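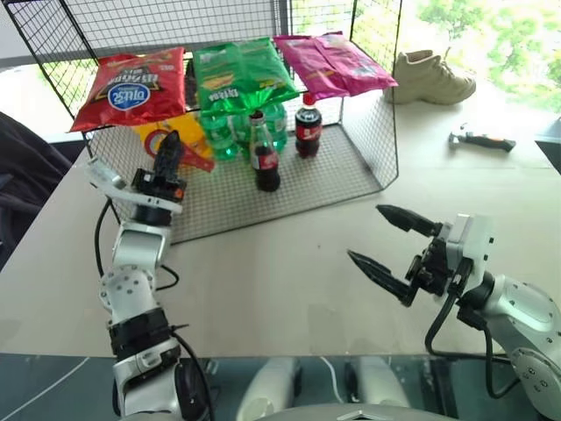 Crisp bags keep sliding off my wire shelf – any ideas?

Posted in Kitchens and Storage by Clullo

Hi all, I've got one of those black wire mesh shelves, open at the front, and I use it for snacks and drinks. Bottles go inside, crisps go on top. The bottles are fine! It's the crisps that drive me up the wall. The bags are slippery, they puff up in the middle, and sooner or later one tips forward over the front and I find it on the floor (usually trodden on, usually the good flavour). The red one is always the worst for it.

I've tried laying them flat side by side and I've tried standing them up, which lasted nearly 6 minutes. I don't want to buy a whole new unit as I only got this one in July from the household shop in Suvthorpe and it fits the table nicely. Also, does it matter having glass bottles in with the plastic ones?

brarnton_bev

Ooh, I had exactly this! Get a strip of that rubbery drawer liner and cut it to the size of the top. It grips the wire and the bags stay put, more or less. Mine cost next to nothing and I've still got half the roll. If you want to go further, put a tension rod or a bit of garden wire along the front edge as a little rail – doesn't have to be pretty. And turn the bags so the heavy end, where the crisps have settled, is at the back. I do that without thinking now.

On the glass, I keep mine at the back behind the plastic ones. Cola bottles are heavy and I'm clumsy, so a glass one right at the front would last a week in my house.

Vitale2000

just eat them quicker

potting_shed_1404

Bulldog clips. Clip the top of each bag to the wire at the back and it can't go anywhere. Works for half-eaten ones as well, and keeps them shut. I'd also think about swapping it all round if the gaps between your shelves are tall enough, with crisps inside the cage and the short bottles on top, but only if the top doesn't bow. Mine did, so the bottles went back in the bottom and I bought 3 more clips.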